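Lahlou Portion Scale
Section 6: Tare, Component Mode and Stored Weights

Read Section 2 (Leveling and First Power-On) before you start. The procedures below assume that the scale is level, that the display unit is set to grams, and that the zero lamp is lit with nothing on the platform.

Maximum load: 2,000 g, including the container
Display step: 2 g
Stored weights: slots 1 to 7

CAUTION: The weight of the container counts toward the maximum load. Do not place a container on the platform if its weight is unknown and the scale is switched off. Shock loads can shift the cell.

6.1 Setting a container tare

1. Switch the scale on and wait for the zero lamp.
2. Place the empty container in the center of the platform. It must not touch the wall, the display housing or the power cord.
3. Wait until the stable mark appears at the left of the display.
4. Press TARE once. The display returns to zero and the NET lamp comes on.
5. Add the product and read the net weight.
6. To clear the tare, remove everything from the platform and press TARE again.

Containers of the same model may differ in weight. Set the tare again each time the container is changed, including when a lid is added or removed. 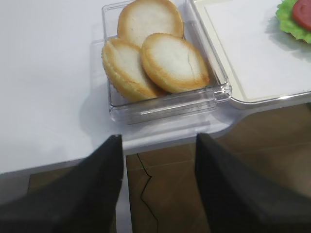
Fig. 6-1. Buns in a clear plastic tray.

NOTE: If the display shows a negative value after the container is lifted off, the tare is still active. This is normal. Place the container back on the platform to continue, or clear the tare as in step 6.

6.2 Component mode

Component mode records the weight of each item as it is added, without clearing the platform in between. The running total is kept in the background and can be read at any time by holding TOTAL.

1. Set the container tare (6.1).
2. Press MODE until COMP appears.
3. Add the first component. Wait for the stable mark.
4. Press ENTER. The weight is recorded and the display returns to zero.
5. Repeat steps 3 and 4 for each further component.
6. Hold TOTAL to read the sum of all recorded components.
7. Press MODE to leave component mode. The record is erased.

CAUTION: Do not press TARE while COMP is shown. The component in progress will be lost. 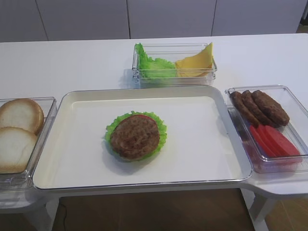 The order in which components are entered must match the order in the stored recipe. The scale has no means of telling items apart and assigns each weight to the next line. For a burger built in the order lettuce, tomato, patty, the lettuce is line 1 and must be recorded before the tomato is added. If a line is skipped, press BACK, remove the last item and record it again. Any item left out of the recipe on purpose should be entered as zero by pressing ENTER with no change in load.

6.3 Storing a target weight

1. With the platform clear, hold STORE until the slot number flashes.
2. Select a slot with the arrow keys.
3. Enter the target weight and press ENTER.
4. Enter the permitted deviation and press ENTER. The smallest value accepted is 2 g.
5. Hold STORE to save. The slot number stops flashing.

Slot 7 is reserved for the check weight on scales set up for inspection. It can be overwritten only with the supervisor code.
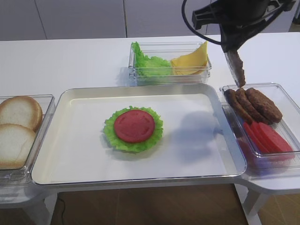

Are stored weights lost when the scale is unplugged?
Stored weights and deviations are kept in permanent memory. The active tare and any component record in progress are erased.

6.4 Checking a portion against a target

1. Set the container tare.
2. Press RECALL and select the slot.
3. Add the product. The lower lamp shows underweight, the center lamp shows weight within the deviation, and the upper lamp shows overweight.
4. Adjust the portion until the center lamp is steady.

Do not read the lamps before the stable mark appears. Fans and open doors near the scale may delay the mark. If it does not appear, select the slow filter (Section 2). 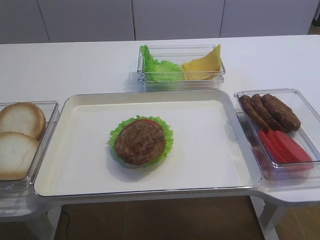

Off-center loading is the usual cause of small differences between repeated readings. Center the container on the platform first, then keep the product near the middle of the container. With a large shallow tray, a single stack set slightly left of center, as shown, leaves much of the tray free, and the free area must stay free until the reading is taken. Utensils resting on the rim are included in the weight. If repeated readings still differ, clear the platform, confirm zero and check the leveling feet.

6.5 Messages

O-LD: Load above 2,000 g. Remove the load at once.
NO-Z: Zero not found at power-on. Clear the platform and restart.
FULL: No free lines in the component record. Read TOTAL, then leave component mode.
LOCK: Slot 7 is protected. Enter the supervisor code.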